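Custard gone runny under the sponge, can it be saved?
Posted by Jonalyn Pascual, 2nd November

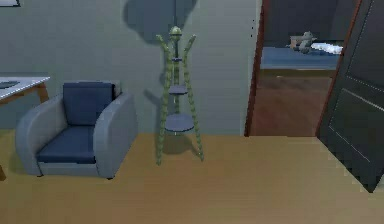 I made custard with 800 ml of milk and 2 egg yolks, as per my aunt's card, which may have lost a digit over the years. It's been in the fridge for about 40 minutes and still pours like gravy. Guests tomorrow. Do I start again?

Velten
Two yolks won't set that much milk. Tip it back in a pan, mix 2 tablespoons of cornflour with a splash of cold milk, stir it in and keep stirring until it bubbles. Cool it with cling film on top – right on the surface, or you'll get a skin.

Magbanua
Call it a sauce and serve it in a jug.

Horer
What Velten said, but I'd use three spoons. Is the sponge in already? If so, scoop it out first. Soggy sponge is for the cook.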